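**FOR IMMEDIATE RELEASE**

# Stockdale Seed Library to Open in Former Itetti Feed Store This September
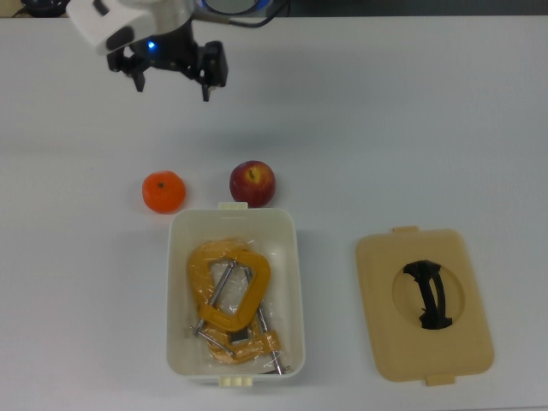 *A white tabletop in Stockdale.*

**STOCKDALE** – Gardeners in Stockdale and the towns along the Momari River will soon be able to borrow seeds the same way they borrow books. The Stockdale Seed Library opens its doors in September on the ground floor of the old Itetti feed store on Depot Street, with 500 varieties of vegetables, herbs, grains and flowers on the shelves and no charge to take a packet home.

The idea is simple. Members pick out seeds, grow them, let a few plants go all the way to seed, and bring some back at the end of the season for the next person. If the squash borers win or the deer get the beans (and around here they often do!), there is no fine and nobody will come knocking. Members are welcome to try again the next year with a fresh packet.

"We have been growing this collection out of shoeboxes and spare freezers for years, and we are thrilled to finally have a door people can walk through," said the library's director. "Someone handed us a jar of pole beans last fall with a note saying their family had planted them behind the same house for longer than anyone could remember. Those beans are going on the shelf with the note taped to the front."

## A building that has always sold seed

The Itetti building went up in 1889 as a feed, seed and hardware store, and plenty of residents still remember buying chicks there in spring. The store closed when its last owners retired, and the ground floor stood unused until the seed library signed a lease last year.

Much of the inside has been kept. The original seed cabinet still runs along the north wall, with 80 small drawers, each with its own brass pull. Every drawer has been cleaned, repaired where it needed it, and relabeled by hand. The most popular crops will be kept there, sorted by plant family, with tomatoes and peppers in the upper rows and peas, beans and corn lower down where the drawers are deeper. Squash and pumpkin seed, which takes up more room than people expect, has its own shelf by the window.

The old loading door on the alley side has been widened, and a ramp now leads straight in from the parking area. The long-term collection is stored in a cool, dry back room that once held the store's account books. Visitors can ask to see it any time the library is open.

## What's on the shelf

The opening collection leans toward plants that do well in the river valley's short, humid summers. Among the ones the staff are most excited to share:

- **Grokton Yellow**, a flint corn once grown on the hill farms above Grokton, good for meal and very good for cornbread
- **Momari Late**, a storage onion that keeps in a cool pantry well into spring
- A white-flowered runner bean with no known name, donated with the request that someone please figure out what it is
- A paste tomato that sets fruit early, even in a cold June
- Four kinds of lettuce chosen for standing up to heat without turning bitter

Each packet comes with a card that gives the planting depth, spacing, days to harvest and the year the seed was saved. The back of the card is blank on purpose. Borrowers are asked to jot down where they grew it, how it did and anything the next grower should know, then return the card with their seed. Cards from the past few seasons are already filed by variety, and they make wonderful reading. One, for a purple carrot, says only: "Pretty. Rabbits agree."

## Classes and the fall seed swap

The library will run 10 free classes in its first season. The series starts with the easy seeds to save, like beans, peas and lettuce, and works up to the fussier ones, like squash, which will happily cross with a neighbor's pumpkins if given half a chance. There will also be a class on cleaning and drying, one on testing old seed on a damp paper towel, and one just for kids, with sunflowers. No experience is needed for any of them. Class sizes are small, so people are encouraged to sign up at the front desk or by phone.

Opening day begins at 9 a.m. with coffee and cornbread, followed by the first public seed swap at 10:30. Anyone can bring seed to trade, whether it's a full jar or a pinch in an envelope. Please label it with the name of the plant and the year, if you know them. Seed should be fully dry. The library can't accept treated seed or anything on the state's noxious weed list, and staff will be on hand to help check.

"The swap is my favorite part of the whole year," said the library's collections manager. "You come in for a cucumber and you leave with three kinds of poppy, a recipe for pickled okra and an invitation to go look at somebody's pear tree."

## How to join

Membership is free and open to everyone, with no rule about where you live. Signing up takes a few minutes and a phone number. New members may take home up to six packets on their first visit. Schools, churches and community gardens can join as a group and borrow larger amounts, and the library asks them to call ahead so there is time to pack the order.

People who don't garden can still pitch in. The library is looking for clean glass jars with tight lids, paper envelopes of any size, and old seed catalogs from before the store closed. It would also love to see photographs of the Itetti building in its working days, which can be scanned at the desk and handed straight back.

Regular hours will be posted on the front door and at the Stockdale post office. During the growing season, the library will stay open one evening a week so that people who work days can stop in.

**About the Stockdale Seed Library**

The Stockdale Seed Library is a nonprofit that collects, grows and lends open-pollinated seed suited to the Momari River valley. It started as a yearly swap among neighbors and is paid for by small donations and an annual plant sale each May.

**Media contact**

Stockdale Seed Library, Front Office
Itetti Building, Depot Street, Stockdale
Interviews and visits before opening day can be arranged through the front office.

\# # #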